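3.2 Pictures waiting for a wall

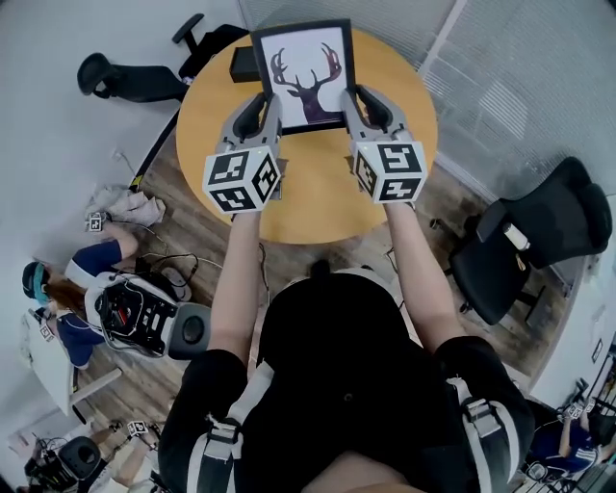

We came to think of the weeks between moving in and putting up the first nail as a period in its own right, and it deserves more room than it usually gets in writing about how people furnish the places where they live and work. Of the 257 framed pictures recorded in the Wostthorpe and Perkberg surveys, 64 had not yet been hung when we first visited in August. They leaned on shelves, stood behind doors, or lay flat on whatever table was nearest, and their owners were (almost always) glad to talk about them at length.

Tables matter a good deal in this story. A picture set down on a round table has no obvious front or back to the room, so people turn it, tilt it, and try it from several chairs before they settle on anything. Lưu calls this "auditioning," a word we have happily borrowed, and in our notes it went on longest with plain, high-contrast subjects. The stag's head in Figure 2 is a good case: a dark purple silhouette with wide, branching antlers on a pale white ground, in a black frame. An image like that reads clearly from across a room, and so it tends to be proposed for the biggest stretch of white wall, and then argued over, and then proposed again for somewhere smaller.

Figure 2. Framed stag silhouette held tilted over a round light-wood table.

Animal subjects made up 41 of the pictures in the combined surveys, and we were surprised at how fond people were of them, even people who told us quite firmly that they had no interest in hunting or the countryside. The Zullthorpe interviews, which we take up in the next section, suggest that antlers in particular have drifted a long way from the trophy room. Several people there spoke of them simply as a nice shape, something to put over office chairs and bare floorboards to make a working room feel a little more lived in.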